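The closing weeks of a radio station

I spent last April reading the program logs of a radio station that went off the air before I was old enough to complain about its music. The station was called Radio Vorkberg. It broadcast from two rooms over a hardware store, and its signal reached the far side of the valley when the weather was in the mood. My interest is partly sentimental, in that it was the station on in our kitchen, and partly the result of having said yes when somebody asked if I wanted a box of paper.

The logs cover the last 134 broadcasts. Each one is a single sheet, typed, with corrections in at least three colors of ink. The corrections are the good part. A typed line will say "Farm prices" and next to it, in green, "no farm prices, line down, played polka." There is a great deal of polka in the logs. I had remembered the station as mostly news.
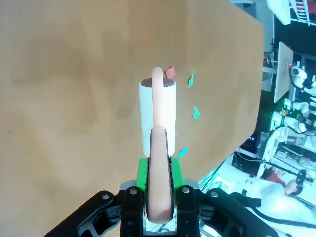
The news, when it came, was read at seven in the morning and again at noon, and the noon one was the morning one with the weather taken out. For a while they bought a service from an agency called Herkine, which sent copy down a teleprinter at hours that suited Herkine. You can follow the relationship going sour in the margins. First it's "Herkine late." Then "Herkine late again." Then a week in which the word Herkine appears with a line through it and the word "sports" written over the top, and after that the agency is never mentioned.

What replaced it was a local bulletin, and I've grown very fond of it. It was put together from phone calls. People rang up and said a road was closed, or a dog was loose, or the bakery had changed hands, and somebody wrote it down and read it out. One bulletin runs to 90 seconds and consists entirely of a correction to the previous bulletin. The bridge was open. It had been open the whole time. The station regretted the detour.

I wish I had any of this on tape. The reels went to a storage unit and then to wherever things in storage units go, and all I've been able to turn up is one cassette labeled "Lollia, do not erase." Lollia was the Sunday request hour, named after the ship in the theme tune or possibly the other way around. Somebody erased it. It now holds most of an ice hockey game, without the end. 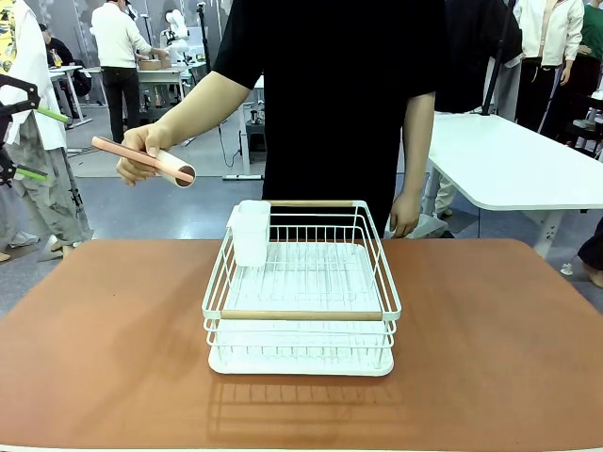
White wire dish rack on the table, and a pink tube in hand.

The request hour had its own sheets, with the dedications typed out in full. This turned out to be the part I couldn't stop reading. Plenty of them are what you'd expect, birthdays and anniversaries and get well soon. Others sound like one half of an argument. "For the house on the corner, who will know why" got played three weeks running, always with the same march. There's one asking for anything at all by a band called Lü, and the note beside it says the station owned no Lü, had never owned any Lü, and would the caller please stop.

The caller did not stop. I've checked.

As for why the place closed, the logs are no help, and the people I've asked all have a different villain. The transmitter needed parts. The hardware store wanted its upstairs back. A bigger station two towns over got a better frequency and a morning show with sound effects. I suspect all of it's true and that the money ran out somewhere in the middle. A bill stuck between two of the sheets puts the electricity for one winter month at 861, in a currency we no longer use, and someone has underlined it hard enough to tear the paper.

The last log is no different from the others. Sign-on, news, polka, noon news, a gap where something was supposed to be and wasn't. The sign-off time is filled in by hand, eleven minutes later than scheduled. I'd like to think there was a speech. It was probably a long record.

I put a short version of this up last month and got more mail than I'm used to, meaning any. Most of it wanted to know the same thing, so I'll deal with it now.
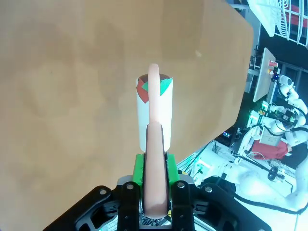 Are you going to put the logs online?

I'm scanning them, slowly, on a machine that takes a minute a page and sulks after ten. They'll go up in batches at 300 dots per inch, which is enough to read the green ink. The request sheets come last, with surnames blacked out, as a few of those arguments may still be going.

If you have a tape, even a bad one, even with hockey on it, please write. I can cover postage. I'd be especially glad of anything from the morning bulletin, and if you're the one who kept calling about Lü, I have some questions.

Next batch is the winter sheets, once I've figured out which winter.

14 comments | 6 shares

Contact | © All posts by the author | Back to top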